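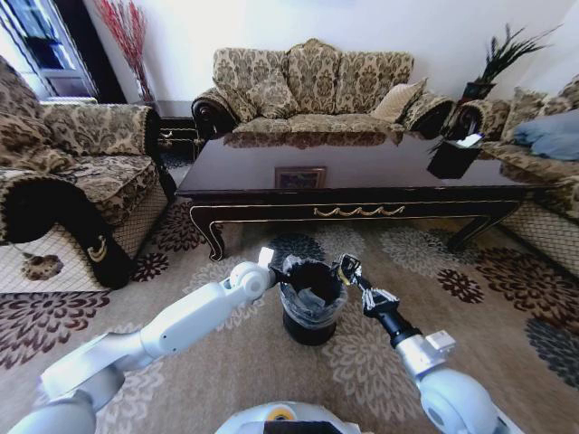

*Prepared by Tegan Tamihana, Product Documentation, Nerden*

## 4. Pairing the Plutier Earbuds

This section covers first-time pairing of the Plutier wireless earbuds with a phone, tablet or computer. Owners who have already paired one device and wish to add another should go to step 6.

### 4.1 Before pairing

Charge the earbuds in the closed case until the front light turns solid white. Install the Kandenwood app from your device's app store and turn on Bluetooth.

**Note:** The app is optional on computers. Firmware updates, however, can be installed only from a phone or tablet.

### 4.2 Pairing procedure

1. Place both earbuds in the case and leave the lid open.
2. Press and hold the button on the back of the case for four seconds. The front light flashes blue.
3. Open the Bluetooth menu on your device and select **Plutier**. If a code is shown, confirm it.
4. Wait for the front light to turn solid blue, then remove the earbuds. A short tone plays in each ear.
5. Open the Kandenwood app and accept any firmware update. Keep the case within reach of the phone -- and the lid open -- until the update is complete.
6. To add a second device, return both earbuds to the case and repeat steps 2 through 4 on that device.

The earbuds remember up to seven devices. When an eighth is added, the one used least recently is removed from the list.

**Caution:** Do not close the lid during a firmware update. An interrupted update may leave one earbud unable to connect. See Section 7, Service and Repair.

### 4.3 Multipoint connection

Two devices may be connected at the same time. Calls take priority over music on either device. Multipoint is off by default and is found under **Settings > Connections** in the app.

**Note:** Low-delay mode, sold on some models as Zapata Mode, cannot be used while multipoint is on.

### 4.4 Clearing the device list

1. Place both earbuds in the case with the lid open.
2. Press and hold the case button until the front light flashes red, then release it.
3. Remove Plutier from the Bluetooth menu of each device before pairing again.

Volume limits and sound settings are also cleared.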